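Endpoint clean-up and backup work - progress report to Gagnon

From: Mackenzie Beaudoin, IT support, Nurnley
January 30, 2015

Where we are

Short one this time, the Traken renewal has eaten most of the fortnight. Overall on track, one thing late, one thing I need a decision on (see end).

The grant was for three jobs. Getting every office machine onto one managed antivirus, getting rid of the old per-desk licences, and having a backup we have actually restored from. First is nearly finished. Second is waiting on paperwork. Third has moved more than I thought it would.

Antivirus rollout

220 machines on the list now. That's up on the June figure, the stores PCs were never counted and neither were the laptops that live in people's cars. All the desktops at the main office report into the Zedura console. Laptops are slower, they only pick up the new agent when somebody brings them in and leaves them on over lunch. I have sent two reminders. Third one going out with the payslips.

Old product has to come off first or the two fight each other and the machine crawls. The removal tool works on most. Where it doesn't it is safe mode and half an hour of somebody's time, usually mine. 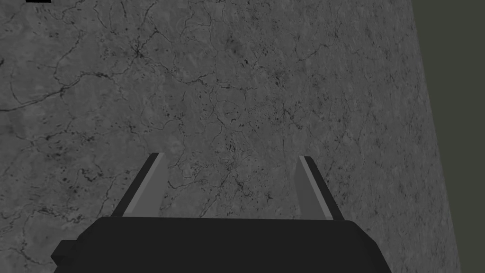 Grey surface with dark veining, computer render.

Exclusions took longer than planned. The accounts package writes thousands of small temp files and the scanner wanted to look at every one. Folder now excluded from the live scan but still covered by the overnight one. Accounts say month end ran at normal speed. Same treatment for the drawing office, whose library is mostly big files that hardly ever change.

Detections

Nothing serious. Mostly toolbars, plus a run of fake invoice attachments in the week after new year. The mail filter stopped most of those, the agent on the desktop caught the rest. One person opened one and rang me straight away, which is what we ask for. Machine wiped and rebuilt the same afternoon, no files lost.
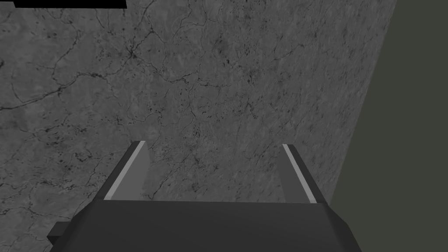 False alarms are still too many and I spend a good part of each morning clearing them. The worst are from our own in-house scripts, which are unsigned and so look suspicious to anything sensible. Reading the raw log is like trying to follow one dark vein across that grey marble, it splits and wanders and ends up in specks. Zedura support have given us a way to group alerts by file, and that has cut the list to something one person can read before ten. Signing the scripts properly is the real fix. On my list for next quarter.

Backups

New backup server is in and taking nightly copies of the file shares and the mail store. Encrypted before it leaves the building. We did 2 full test restores, the first one failed on permissions and the second was fine. Write up of both is on the shared drive in the usual place, including what I got wrong with the service account.

Offsite copy runs over the line to the depot. First full copy was painfull, nightly changes are no trouble. Need to agree how long we keep the monthly ones. I would say a year, finance may want longer.

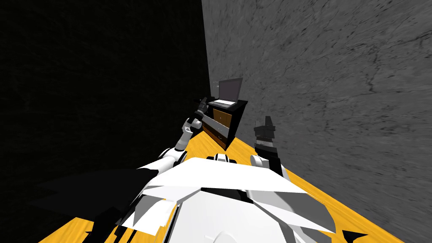 Home and remote users are the gap. They were left out of the original bid and I would like them in the next one, as more people are working from a spare room now and the family PC is not something we can control. A work laptop might be sitting on a small dark nightstand in the corner like that one, on a home router with the password it came with, and we'd have no idea until it came back on the network. The console can see a machine over the internet if we open it up to that. Needs a certificate and a firewall change, niether is difficult. I have asked Zedura for their recommended settings before touching anything.

Staff training

4 sessions held, decent turnout at all of them. Passwords, attachments, what to do if a ransom message comes up (pull the network cable, phone us, don't switch it off). Handout has been redone in plainer wording after comments from the stores team. Evening shift still to do.
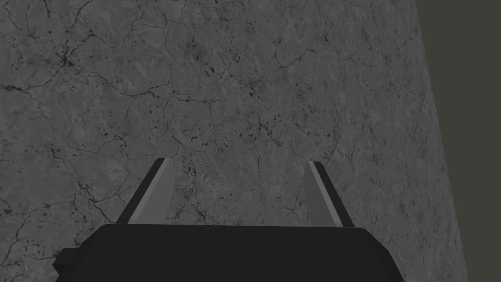 Money and decisions

Spend this period 3510, all of it licences and the backup drives. Within budget. Traken invoice for the old product is in dispute, they have billed for a full year and our notice went in on time. I have the email. Not paid and not included in the figure.

Need from you please - a yes or no on moving the training underspend across to remote laptops. If yes I can order straight away. If no, I'll put it in the next bid.

Late item is the server room door lock, supplier has let us down again. Chasing.

Next report at the usual time. Ring if anything is unclear, I'm quicker on the phone than email at the moment.

M. Beaudoin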